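Ask Antigoni Andreadis when she started caring about fizzy drinks and she goes straight back to her grandfather's store. "He had a cooler by the door, the kind where you lift the lid and your whole arm goes cold," she says. "I was allowed one bottle in May, when school was almost out, and one on my birthday. You can imagine how I felt about those bottles!"

She now makes her own sodas under the name Noltik, in a rented kitchen behind the old Christodoulou bakery, and she talks about them with a joy that is very hard to resist. I went for an hour and stayed for most of the afternoon, tasting as I went. The sour cherry is wonderful. The one with bay leaf and lemon peel is stranger, and I have been thinking about it ever since.

Her business partner, Iraklis Galanis, looks after the filling line and the money. They began with 200 bottles and sold them all at a street fair in Kirkitz. The next batch was 1050. "We had no idea where to put them," Galanis says. "They were under my bed. They were in my mother's hallway."

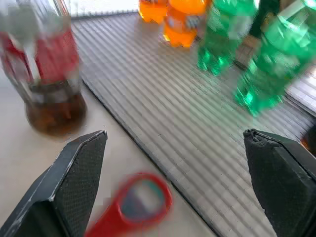 Bubbles are what Andreadis most wants to talk about. She can go on about them for a long time – how small ones feel creamy and big ones feel rough, how cold syrup holds gas so much better than warm. She is also very firm about what happens after the cap comes off. Take a clear plastic cola bottle with only the bottom part still full, the dark drink sitting low and all that pale see-through plastic over it. "People screw the cap on tight and think they've saved it," she says. "But look how much room there is above the cola! The gas keeps coming out until it has filled that space." Her advice is to buy small or pour the rest into something that fits it.

Does she mind being compared with the big colas? "Why would I? I love cola. It's spice and citrus and burnt sugar, it's a fantastic idea for a drink." She has tried to make one of her own 4 times, with cinnamon, lime, orange and nutmeg, and poured each of them away. Galanis liked the third. "It tasted like Christmas," he says. "She said that was the problem."

They hope to reach 2000 bottles a batch by next year, and a bigger kitchen has come up for rent on the far side of town. Andreadis has already been to see it twice. "It has a floor drain," she says, beaming. "A real floor drain, right in the middle."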